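Coltier two-arm teaching kit: four weeks of folding laundry

Reviewed by Till Ruppert

I should say at the start that I don't much like the phrase "teach it like you'd teach a person". It is printed on the first page of the Coltier manual and again on the lid of the case. You don't teach a person to fold a shirt by doing it for them 350 times. Keep that in mind and you'll get on better with this kit than I did in the first week.

What you get is two working arms on a rail, two lighter arms with handles that you move yourself, and the Gavavska software that records what both pairs are doing. You hold the handles, the working arms copy you, and each go is saved as one demonstration. When you have enough of them you press Train, leave it overnight and see what you've got in the morning.

Setting up took me most of an afternoon. The mechanical side is fine. The cables are not. They are thick, there are a lot of them, and the clips in the box are too few and too weak, so I bought my own ties. The manual gives cable routing half a page, with a drawing of a different model.

Moving the handles is better than I expected. There is a small lag, but you stop noticing it. What you don't stop noticing is that you can't feel anything. With your own hands you know when a cloth is pulled tight. With these you watch for it, and by the time you see it you may have tugged a corner out of the gripper. Coltier sells a "force feel" upgrade for the handles. I tried it at a dealer's and it buzzes. That's all I can say for it.

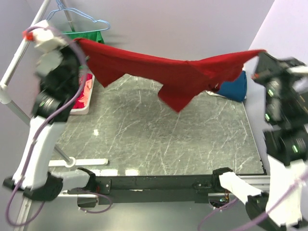

Cloth is a hard test and I chose it on purpose. The demo that comes with the software is blocks into a cup, and any kit on the market can do blocks into a cup. For a cloth you have to find two corners, lift, spread it out, lay it down and fold, and every one of those steps can go wrong in its own way. I recorded 131 demonstrations before the first training run. Of those I threw away 19, mostly because I had grabbed a fold thinking it was a corner.

The throwing away matters, and the software makes it a chore. There is no way to trim a recording. If you fluff the last two seconds of a good go, you keep the fluff or lose the lot. I asked support about this and was told it was "on the list". The older Sorken package, which costs less, has had a trim button for years.

The results, then. After the first run the arms could pick up a cloth and spread it most of the time if it started near where mine had started. Move it a hand's width and they pawed at the table. After 350 demonstrations it was clearly better at the lifting and not much better at the folding. It also copied my bad habits faithfully, including a pointless little shake I give a cloth before putting it down.

My wrists hurt after an hour. The Czarnecka stand, sold separately, puts the handles at a better height and should have been in the box.

Would I buy it? For a college or a lab that already has someone patient to sit at the handles, perhaps. The arms are solid and nothing broke. For a small workshop hoping to hand over a fiddly job by spring, no. Ask the dealer to let you record ten goes of your own task, with your own materials, and delete the blocks and the cup before you start.

Good: sturdy arms, smooth handles, quiet.
Bad: cable clips, no trimming, manual, price of extras.
Score: 4 out of 10 for the software, a bit more for the hardware.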